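Renness Workshop, Clurnance Fund
Progress report on the pipe and spool parts work, second period
July 4, 2020 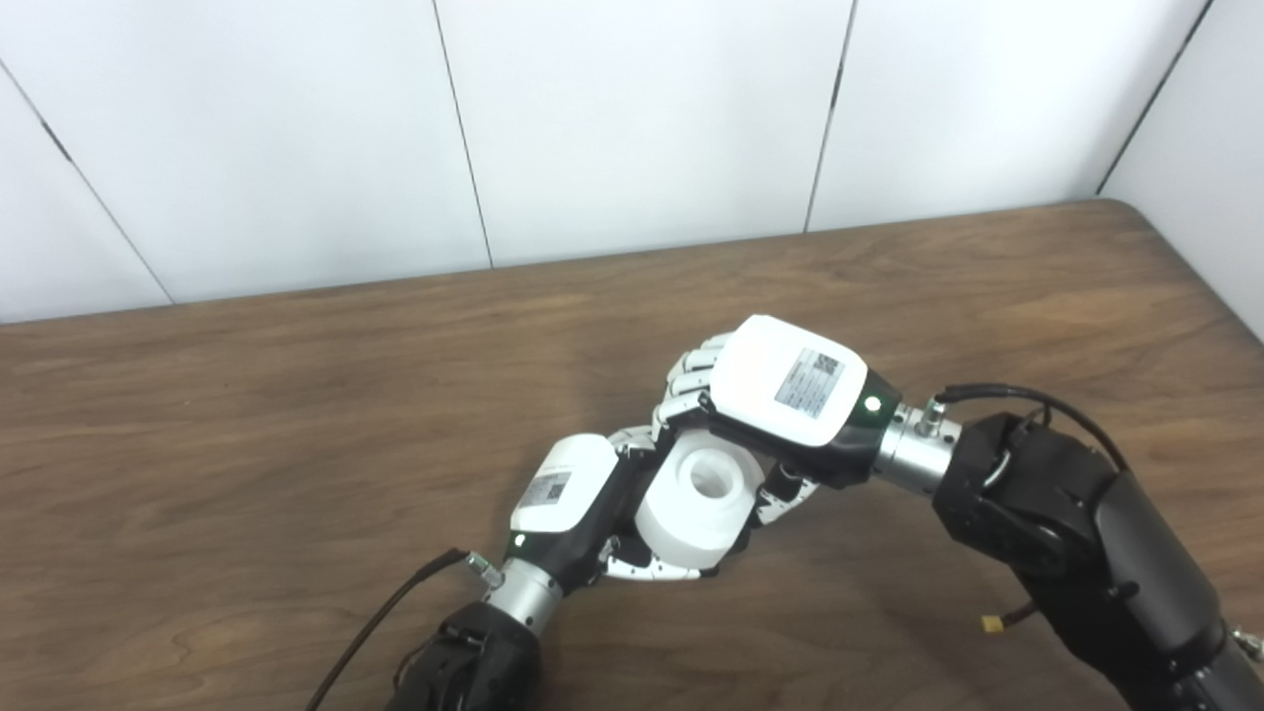 White part with round hole, at the brown wooden table.

1. Purpose of this report

With this report we inform the Fund about the work done since our last report in May. The grant supports the preparation of a set of white parts for the handling and fitting exercises at Plekdale. We describe what is finished, what is late, how the money was used, and what we ask from the Fund for the next period.

We were asked after the first report to write less about the background and more about the parts themselves. We have tried to follow this request.

2. The parts

The main item in this period is the stepped part. It is cylindrical, it has a round hole in the top face, and the outer wall has a step in it. People who see it for the first time usually call it a spool, and the fitting people call it a fitting. In our papers we keep the name "stepped part" so that the two groups do not have to agree.

The set now has 11 stepped parts that passed our check. At the time of the first report we had only a trial set, and most of those were not good enough to send out. The problem was in the step. The edge between the wider and the narrower section was too sharp, and it left marks on the softer surfaces it was placed on. We made the edge a little rounder. This took longer than we planned, as each change in the edge also changed how the part sits in the matching socket, and the socket had to be corrected after it.

The surface was the second question. In the proposal we had written that the parts would be delivered with a polished surface. After the first trials we decided on a smooth matte surface instead. Polished parts looked very nice on the shelf, but they reflected the lamps over the table and the users at Plekdale complained that the step was hard to see. The matte surface solves this sufficiently well. It also shows dirt sooner, and we would like the Fund to know this before the first parts come back from use and look older than they are.

We kept the color white for the whole set. There was a wish from Plekdale for a second color, to separate the tight parts from the loose ones. We do not think it is possible inside the present budget. For now the difference is marked with a small notch on the underside. The notch is easy to feel with a fingertip but it is not so easy to see, and we have explained this in the instruction sheet.

3. The table and the working place

The exercises are done on the brown wooden tabletop that was described in the proposal. We considered covering it with a mat, and for a short time we did so. The mat moved when a part was turned on it, and the measuring became unreliable. We have taken the mat away again and the parts now stand directly on the wood.

The wood has one advantage that we did not expect. A white part is very easy to find on a brown surface, also in the evening when the light from the windows is weak. For this reason we have stopped the purchase of an extra lamp, and the money reserved for it is still in the account.

The tabletop has received some scratches from the early parts with the sharp edge. They are shallow and they do not disturb the work. We will sand and oil the top at the end of the project, as it was agreed with the owner of the building.

4. Work done in this period

The following tasks from the work plan are complete.

Correction of the step on the outer wall, with the new rounded edge.
Correction of the socket to the new shape.
Change from polished to matte surface, including a new written agreement with Yaman, who do the finishing.
Instruction sheet for the users at Plekdale, first version.
Storage boxes with divided compartments, so that the parts do not rub against each other.

The following tasks are started and not complete.

The measuring protocol for the hole. We measure the diameter of the round hole at the top and at a point deeper inside. The upper measurement is stable. The lower one still differs from one person to another, and we believe the reason is the way the gauge is held. We are writing a better description of this step.

The wear test. The parts must be fitted and removed many times before we can say something about wear. This test has begun late, because it had to wait for the corrected socket. We have no result to report yet and we prefer not to guess.

5. Delays and difficulties

The project is 3 weeks behind the plan. The larger part of this delay comes from the finishing. Yaman were closed for a part of the spring, and when they opened again the older orders of other customers were taken first. We think this was correct from their side, but we had no reserve in our plan for such a situation. In the next plan we will put one.

A smaller part of the delay is our own responsibility. We sent two parts to Plekdale without the notch, and they were used for several days as if they were loose parts. Both were tight. No damage was done, but the notes from those days could not be used and the sessions had to be repeated. We now check the underside of every part at the moment of packing, and the result is written on the lid of the box.

The communication with Plekdale has become better since we agreed on one shared list for all remarks. Before this, remarks came by letter, by telephone and sometimes on a piece of paper inside the returned box. Some of them we surely lost.

6. Use of the money

The spending is inside the budget. Material cost less than we planned. Finishing cost more, as the matte surface needs one more step at Yaman. Together the two differences are almost equal, and we do not ask for a change in the total amount.

The reserve for the lamp is not used. We ask for permission to move it to the finishing line, where it would cover the parts that still have to be made. The detailed table was sent separately to the office of the Fund, with copies of the invoices.

7. What users have told us

The users at Plekdale find the stepped part comfortable to hold. Several remarks say that the step gives a good place for the fingers and that the part does not turn by itself when it is lifted. Other remarks concern the hole. With the present shape it is possible to take hold of the part by the edge of the hole, and some users do this, although the instruction sheet says to hold the outer wall. We do not see a danger in it, but it may wear the edge of the hole faster. We will look at this in the wear test and change the sheet if necessary.

There was also a question whether the part should be heavier. At this moment we have no plan to change the weight. If the same question comes from more users in the next period, we will discuss it with the Fund before any change is made.

8. Plan for the next period

We will finish the measuring protocol for the hole and send it to Plekdale for comments. We will continue the wear test with parts from the accepted set. The instruction sheet will get a second version with better drawings, especially for the notch. Yaman have confirmed a place in their schedule for the remaining parts, under the condition that we deliver them unfinished parts in one lot.

9. Decisions we ask from the Fund

Permission to move the lamp reserve to the finishing line.
Acceptance of the matte surface in place of the polished surface named in the proposal.
Acceptance of the new delivery date, later than the original one by the length of the delay given in section 5.

We would be grateful to receive an answer before we send the next lot to finishing. If the Fund wishes to examine a part before deciding on the surface, we can send one matte and one polished part by post to Clurnance.

Renness Workshop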